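How to Compare Two Hand-Held Grippers Without Fooling Yourself

Vendors love to quote a success rate. Skedora claims 93 percent for its jaws, and Cedell says much the same. I wouldn't trust either number until you've run your own dishes through them.

Start with a plate and a tray. Put the plate on something ribbed so the jaws have a chance of getting under the rim. Mark both starting spots with tape you can peel off later. Then do 40 transfers, plate to tray, with one pair of grippers before you touch the other pair. Switching back and forth sounds fair, but your hands get confused and the numbers turn to mush. 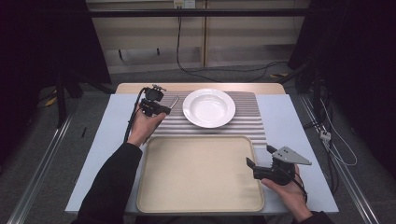 Write down every miss, including the ones you think were your own fault. Those are the ones people quietly drop. If you stop to re-grip, that's a miss too.

Check the cable before each run. A stiff one pulls on your wrist, and by transfer 30 you'll be blaming the jaws for it. My old Bachmann pair from 2012 has awful cables and still scored 37 out of 40, so I'm not sold on the newer tips yet.

Repeat the whole thing the next morning with the order of the pairs swapped. If the winner changes, you don't have a winner.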